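Talks & Workshops > Home Life > Snacks

The Snack Tray Talk: my notes
October 29, 2020, by Mélanie Fraser
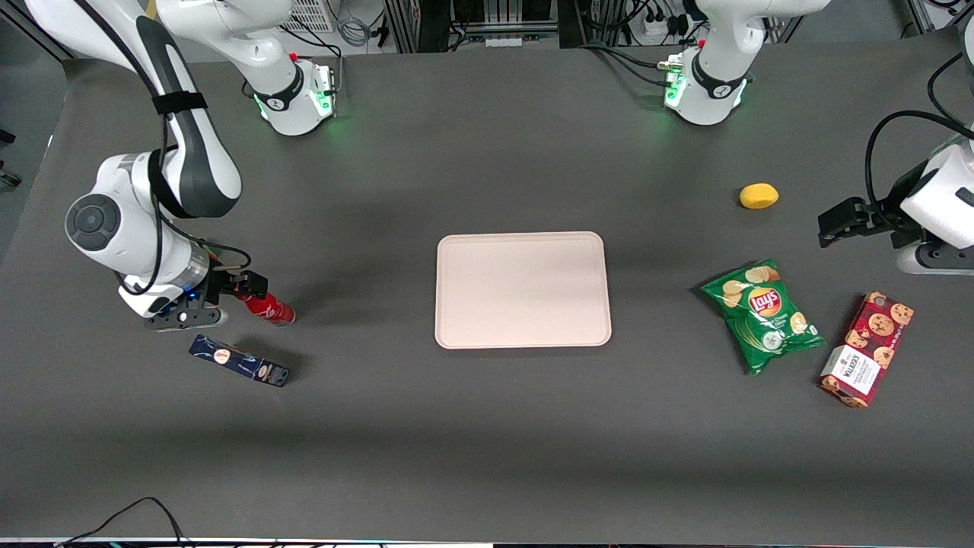 Slide 2: Pink tray, chips, cookies, a red can. Tray still empty.

OK, start slow, people are still finding chairs. Say hi to the Trindundale folks!

Ask who has a snack drawer at home. (Hands up. Wait for it.) Then tell them mine had 379 things in it in April, counting every single tea bag, and yes, I counted, and my sister still brings it up.

Go to the picture. The tray comes first, before any food goes on it. I like a rim on mine so nothing slides off between the kitchen and the couch. Point out the Lay's bag, it's a puffy, awkward shape and it hogs the space. Boxes are way easier. The Walkers cookies can go along one side, then the long navy box next to them if it fits.

Can last! Lay it down and it rolls, so I stand mine up in a corner.

Try-it part: 2 people per table, 40 seconds, load the tray any way you want. Then swap and unload. Let them talk, it gets loud, that's fine.

If somebody asks about the Peltik trays, say I've only used the small one.

Skip the Ung story if we're running over. Water. Next slide is drawers.

Contact: Brarnurura Home Talks | © 2020 | Back to top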